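Der Greifervergleich Clernport ist eine Versuchsreihe, in der zwei schwarze Roboterarme an einem weißen Tisch mit ganz alltäglichem Geschirr erprobt werden. Betrieben wird sie von der Firma Albridge, die Steuerung trägt den Namen Zemasent.

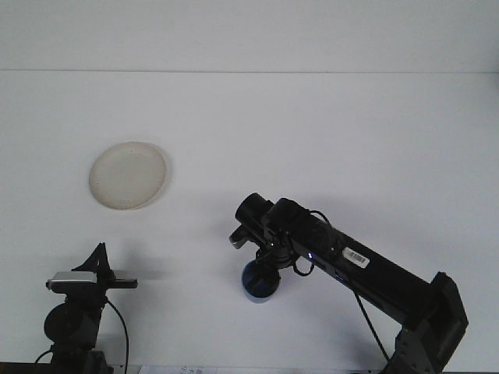 Verglichen werden vor allem Fingerformen und Regler, und zwar, wie man gern betont, mit viel Geduld: Nach dem Stand vom Januar sind es 3.259 Durchgänge mit der alten Regelung und nahezu 3.841 mit der neuen.
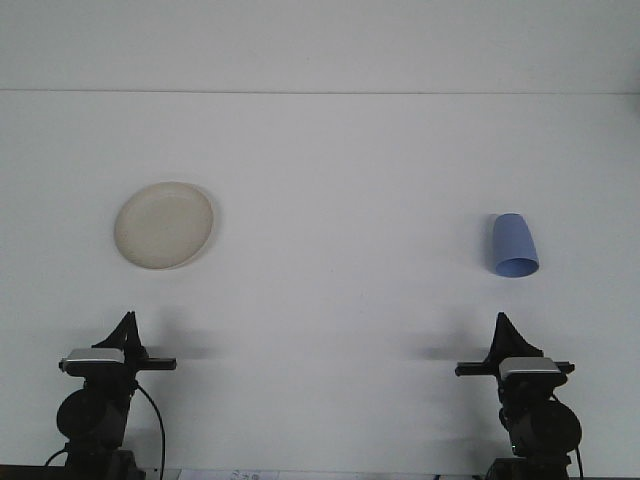

Herrera
Fachredaktion Robotik

Die spitz zulaufenden, flossenartigen Finger gelten in der Reihe als dankbare Lösung für Becher, während flache Teller (wer je einen vom Tisch geklaubt hat, ahnt es schon) deutlich mehr Feingefühl am Rand verlangen. Ausgewertet werden Griffkraft und Anfahrwinkel, jeweils für beide Arme getrennt.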